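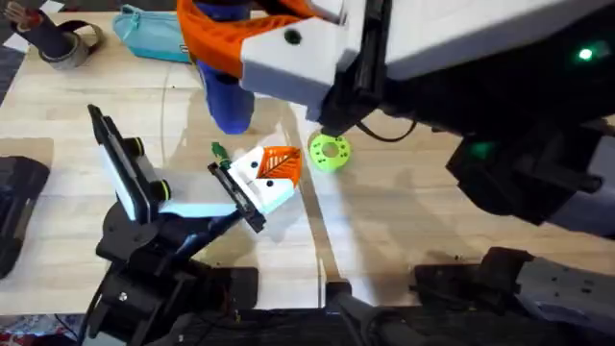 4. Setting up posting by email

This section covers the configuration of a Jultex blog to accept posts sent by email from a phone or desktop mail program. Complete section 3 (Authors and roles) first. Only accounts with the Author, Editor or Owner role can be given a posting address.

4.1 Before you start

You will need:

Owner access to the blog, or Editor access with the "Manage channels" permission switched on
The email address each author will send from
The default category for incoming posts

If your organisation runs its own mail server, ask the administrator whether outgoing messages are rewritten. Some gateways add a legal footer or change the From address. A changed From address will cause the message to be rejected.

4.2 Create a posting address

1. Sign in and open Settings, then Channels.
2. Select Email, then Add address.
3. Choose the author from the list. Each author can hold up to two posting addresses per blog.
4. Enter a label. The label is shown in the channel list and is never published.
5. Select Generate. Jultex creates an address made up of the blog name and a random string.
6. Copy the address and pass it to the author privately.

CAUTION: A posting address works like a password. Anyone who has it and can imitate the author's From address may be able to publish to the blog. Do not put it in a shared contact list. To cancel an address, select Revoke. Revoked addresses cannot be restored.

4.3 Set the publishing behaviour

1. In the channel list, select the address you created.
2. Under On arrival, choose Save as draft or Publish immediately.
3. Under Category, choose the default. Authors can override it (see 4.5).
4. Under Comments, choose whether comments open with the post.
5. Select Save.

Note: Save as draft is recommended until the test in 4.4 has been completed. Drafts created by email appear in the queue with an envelope icon.

Note: If the blog's time zone has not been set, posts are stamped in UTC. A message sent from Vancouver at 5:30 p.m. in January will carry the following day's date.

4.4 Send a test message

1. From the author's registered address, start a new message to the posting address.
2. Enter a subject. The subject becomes the post title.
3. Type at least one line of text in the body.
4. Attach one JPEG or PNG file.
5. Send the message, then open Posts, then Drafts.
6. Open the draft and check the title, the line breaks and the position of the attachment.

Attachments are placed after the text in the order the mail program sends them. The total size of a message, including attachments, must not exceed 10 MB. Larger messages are returned to the sender without being processed.

If the draft does not appear, open Channels, then Log. Each message received is listed with its result code.

4.5 Commands in the message body

Commands are typed at the top of the body, one to a line, before any other text. Each begins with a colon. Leave one blank line after the last command.

:category Travel
Files the post under the named category. The name must match an existing category. Capital letters are ignored.

:tags mobile, coast, weekend
Adds tags. New tags are created as needed.

:draft
Holds the post as a draft even if the address is set to publish immediately.

:end
Marks the end of the post. Everything after this line is discarded. Use it above an automatic signature.

CAUTION: Messages forwarded from another account keep the quoted headers of the original, including names and email addresses. Delete these before sending, or place :end above them.

4.6 Result codes

200 Accepted. The post was created.
410 Address revoked. Generate a new one.
422 No usable text. The body was empty, or contained commands only.
733 Sender mismatch. The From address does not match the one registered for the author. Check for aliases and for gateway rewriting (see 4.1).

A message rejected with code 733 is kept in the log and can be released by an Owner. Open the entry, compare the two addresses shown, and select Release. To accept the second address in future, add it to the author's profile under Alternate senders.

4.7 Blogs moved from Taridano

Posting addresses are not carried over when a blog is imported from Taridano. Generate new ones after the import has finished. Categories are carried over, but any name containing a slash is changed to use a hyphen, and :category commands saved in phone templates will need to be edited to match.

Continue to section 5, Feeds and subscriptions.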